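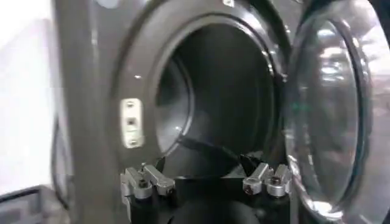

Washing machine with its round glass door wide open.

Kitchen table tips: getting your say in on the Verkevside clinic

I promised a few of you I'd write down how I get through a government consultation without losing the will to live, so I've put the kettle on and I'm doing it now. The health department wants our views on closing the evening clinic at Verkevside, and the form has 17 questions (seventeen!) and a box at the end that only takes 300 words.

First, clear the table properly. I used to do these things with the form balanced on the bread bin and I always lost a page. Now I have a plastic folder that lives next to the cookbooks, and anything official goes straight in – letters, the consultation booklet, cuttings from the Cuesta paper. Clip the booklet open with two clothes pegs and it'll stay flat while you write.

Read the whole form before you answer anything. Question 4 asks how often you use the clinic and question 11 asks nearly the same thing in fancier words, so I jot my answer on scrap paper and use it for both. Pencil first, pen after tea.

For the big box at the end, put what you want in the first line. Mine was "Please keep the clinic open until nine on weekdays." Then say what happened to you. I wrote about the bus to Gulten and my neighbour's stitches, and I left out my opinion of the minister, which took some doing! If you want to have a go at politicians, write to the paper separately and enjoy yourself.

Keep a copy. A phone photo will do, but I like paper, so mine goes in the folder with the date in the corner. After the November consultation on prescriptions my form went missing somewhere, and I had to write the lot out again from memory.

If you write to your representative as well, one side of paper is plenty, and ask a question they have to answer. I asked Marcelino Marín whether he'd vote against the closure, yes or no. I got back a very polite letter saying he was "listening carefully", so I've written again with the same question underlined.

Last time there were 568 replies from the whole district and I'm sure we can beat that. Forms have to be in by Sat 17 March, and the library at Pundau has spare copies by the door if you've spilt something on yours.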